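Snack packaging

Snack packaging is the wrapping used to hold, protect and sell small ready-to-eat foods such as chips, crackers, nuts, popcorn and candy. It ranges from paper bags and tins to sealed bags of thin plastic film, the form most common in stores today. The package keeps out air, moisture and light, and it carries the brand, the weight and the list of ingredients.

History

Before sealed bags, most snacks were sold loose. A grocer kept crackers or nuts in a barrel or a glass case and weighed them into a paper cone for each customer. Food near the bottom of a barrel was often stale or broken by the time it was sold.

Tins came into wider use in the 19th century. The Devach bakery began packing its salted biscuits in lidded tins in 1875, and buyers often kept the tins for buttons, thread or letters. Tins kept food crisp but were heavy and costly, and smaller makers stayed with paper.

Waxed paper bags followed in the 20th century. The sides were closed with a hot iron and the top was folded and stapled. Cellophane let shoppers see the food, though clear bags also let in light, which turns frying oil rancid. Plastic films with a thin metal layer later solved much of this problem and replaced most earlier bags.

Materials

A modern chip bag is usually made of several layers bonded together. The outer layer takes the ink and gives the bag its shine. A middle layer blocks oxygen and water vapor. The inner layer melts at a fairly low heat so that the bag can be sealed.

Paper is still used for popcorn and for some baked snacks, often with a coating on the inside to hold back grease. Nuts are sold in cans, jars and pouches as well as in bags.

Filling and sealing

Most bags are made and filled on the same machine. Film comes off a roll, is folded into a tube and is sealed along the back. The bottom is then closed, the food drops in from a scale, and the top is sealed and cut. Many makers flush the bag with nitrogen before closing it. The gas slows spoilage and cushions the contents - this is why a bag looks fuller than it is.

Design and color

Color is often used to mark flavor, but there is no shared rule. One company may use green for sour cream and another may use it for salt and vinegar. Zihan Cheng, who studied 294 bags sold in the port city of Esine, found that yellow and red were the most common main colors. Patterns borrowed from the kitchen or the picnic, such as checks and stripes, are also widely used. Glossy film makes strong colors stand out on the shelf, while matte film is more often chosen for higher-priced goods.

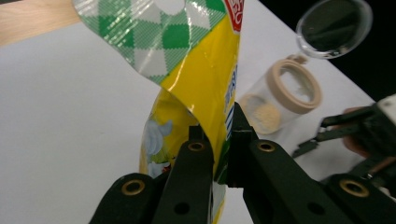 Waste and recycling

Layered film is hard to recycle because the layers cannot easily be pulled apart. Many local programs do not accept it, and it usually goes to landfill or is burned. Some makers have moved to film made of a single type of plastic, which is simpler to process but may give a shorter shelf life.

Collection has been tried in a few places. In the town of Rerkgate, drop-off bins for empty bags took in 561 pounds of film during a trial run by Abdul-Rahman Odoi. Most of it was shredded and pressed into boards for garden edging.

Collecting

Old snack packages are collected in the same way as matchbooks and bottle caps. Tins survive best. Paper and film bags are rarer, as most were thrown away after use, and collectors generally prefer bags that were never filled. The Wan Museum of Printing keeps its bags flat between sheets of acid-free paper and shows them in low light - the inks on early film fade quickly.

See also

Food preservation
Flexible packaging
Potato chip
Package printing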